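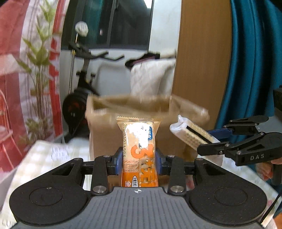

How to read the date code on packaged snacks

Most packaged snacks carry a printed code somewhere on the wrapper. Some codes are plain dates and some are a mix of letters and numbers meant for the factory. These steps cover the kinds you will run into when you clean out a pantry or sort a box of mail-order food.

What you need

A flashlight or a bright window
A pen and some masking tape
A phone, if the print is very small

Step 1. Find the code

Look at the crimped ends first, then the back seam, then the front. Codes are usually added after the wrapper is printed, so the ink often looks different from the rest of the design. It may run sideways. On shiny film, tilt the package until the light hits it at a low angle. Don't rub it. Ink on plastic film can come off with a damp thumb.

Step 2. Work out the order of the numbers

Packages from China, Japan and Korea normally put the year first, then the month, then the day. A code that starts with 202 and has eight digits is almost always a full date in that order. In most of Europe the day comes first. In the United States it is usually the month. If both numbers are 12 or lower and there is no year in front to guide you, check where the product was made.

Step 3. Decide what the date means

This is the step people get wrong. A lone date on an imported snack may be the day it was made and not the day it runs out. Look for a shelf life printed in the small text on the back, given in days or months, and add it to the production date. If you can't read the language, use the camera translator on your phone and look for these two lines:

生产日期 is the production date.
保质期 is the shelf life.

A bar made in September with a shelf life of nine months is good until June.

Step 4. Deal with day-of-year codes

Some makers use a three-digit number for the day of the year. 162 is June 11 in a normal year and 301 is October 28. In a leap year, take one day off any number after 59. The year may be a single digit before or after.

Step 5. Relabel

Write the final date on masking tape in large print and stick it to the box or bin. Put the oldest items in front. I write the month as a word so there is no question later.

When to throw it out

A best-by date is about quality. Dry snacks with an unbroken seal are often fine for a while after it, though nuts and chocolate go stale sooner. Throw out anything with a torn seal, a swollen wrapper or a smell like old paint.

Gönül Saraç
Last updated 7th February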